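Silk Flower Arranging for Beginners
Handout 2: Getting to know your hydrangea 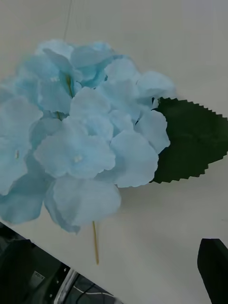
Pale blue artificial hydrangea head with one of its serrated leaves.

Hello again! Saron Tekleab here, with the notes I promised you (a bit longer than last time, sorry, I got carried away). Keep them by you while you work, and scribble on them as much as you like.

We start with hydrangeas because they're so forgiving. One head fills a lot of space, and if you put it in slightly crooked it still looks like a hydrangea. Try that with a tulip!

Have a proper look before you cut anything. What reads as one big flower is really a crowd of small ones, each with four petals and a little pale dot in the middle. Part them gently with a finger and you'll find the thin inner stems that hold them up. Those stems are what you'll be bending, so leave the petals alone for now.

Fluffing

Heads that have been squashed in a box come out flat on one side. Work from the middle outwards, easing each floret up and turning it a touch so they don't all face the same way. I like a few sitting lower than the rest, especially round the bottom edge, as the shadows in the gaps do half the colouring for you. Pale blue looks almost white where the light catches it and much deeper down in the folds. Stand back now and then. I always fluff too much when I'm nattering.

If a floret pops off, put it in the saucer on your table. A dab of glue and it goes back on, or we'll use it in the May session when we do cards.

Leaves

The leaves are very dark next to these blues, so go easy. One coming out from behind the bloom is often plenty for a small jug. Let the zigzag edge show, it's a lovely contrast with those soft petals, and tuck the bare end of the stalk well under the head.

Stems

Cut long, then cut again. For the tall Nerance vases I leave 70 cm and trim from there; for the little jugs 12 cm does nicely. Use the wire cutters, please, and not the fabric scissors (you know who you are).

For next time

Bring one container from home, anything with a narrow neck, and a single hydrangea head you've already fluffed. Pale colours are easiest to learn on. We'll be making the low table arrangement, so have a think about where yours is going to live.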